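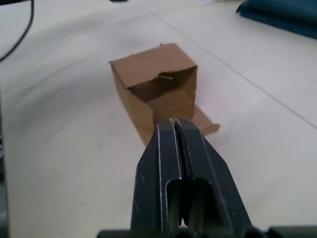

24 Mar 2022
Posted by Cúc Bạch to the Lowther Small Parcels list

Subject: Re: small boxes, keep or flatten?

Replying to the list as well, as two other people wrote to me with the same question.

> I have a closet full of small plain cartons from the Femard order and I
> keep getting more. Half of them are still standing open the way they
> came out of the outer case. My husband wants to flatten the lot. I tried
> it with a few in February and when I built them back up the corners were
> soft and the sides leaned. Is it worth flattening them at all, or should
> I leave them standing and put up with losing the closet? Also, does
> anyone still want the 9 long ones I offered last time?

It's worth flattening them if you won't use them within a month or so. I had 169 cartons in the back bedroom when I started doing this, and flat they went into two drawers. The soft corners usually come from folding the box the wrong way, against the creases it already has. My method is below. It's for plain brown corrugated cartons with four flaps at each end. Mailers with tuck-in lids are different and I don't flatten those.

Sort first

Pull out anything with a crushed corner, a damp spot or an oily spot. Those go to recycling. A box with a little creasing on the front wall is fine. Leave standing whatever you plan to pack this week. I keep up to 29 of the small cubes standing on the shelf by the door and flatten the rest.

Clear the table

You want a smooth surface wider than the box will be once it's flat. Push everything else to the back. I leave my wooden block and the bag of paper fill back there and work in the front half.

Open both ends

Slit the tape down the middle seam with the blade barely out. Don't pull the tape off by hand. It takes the top layer of the board with it, and new tape won't stick well to the rough part. Fold every flap straight out so it's in line with its wall.

Bring the sides together

Hold the box at opposite corners, one hand on each, and push the corners toward the middle or draw them apart, whichever way it wants to go. It will go one way much more easily than the other. That is the way it was folded at the factory. If the flaps stand up in a zigzag between your hands, the box is only partly unfolded, so straighten the flaps before you press on anything. Pressing at that stage is what puts a crease across a wall.

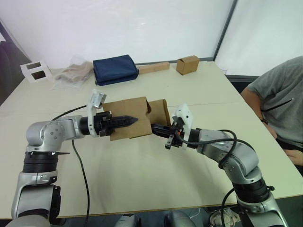 Press and stack

Lay it down and run your forearm over it from the glued edge outward. Stack same sizes together with the glued edges alternating left and right, or the pile leans. Put something flat on top overnight. I used to tie them in bundles with string and stopped, as the string cut into the edges of the outside ones.

Building them back up

Square the box before you tape it. Fold the short bottom flaps in, then the long ones, then one strip of tape down the seam and a few inches up each wall. A box that leans at this point can be fixed by folding it flat the opposite way once and opening it again.

On the long ones, yes, I'll take them. I can pick them up in Rullow when I drop off the Umano parcels.

Cúc

Comments (3)

petra_l
I did 86 of these over two evenings following this. Folding flat the opposite way fixed most of the leaners. A few were too far gone.

Dunmore Yarn
What width of tape do you use on the cubes? Two inch seems like too much on such a small box.

Cúc Bạch
Two inch on everything. I only want to keep one kind in the drawer.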